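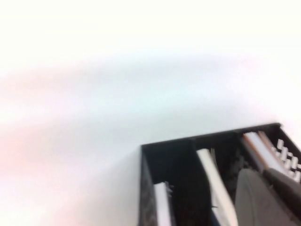 *A black desk organiser on a white surface*

# About Fovbridge

We help cafés, takeaways and school kitchens keep their food safe - and we love doing it! Declan Ó Flaithearta started Fovbridge after years behind the grill at Hanrahan, and he still does the first visit to every new kitchen himself.

Today we look after 425 kitchens, from tiny sandwich bars to the big canteen at Mernotitz. Our hygiene course runs for 2 days, and the next one starts in July. Come along, bring your questions and stay for lunch.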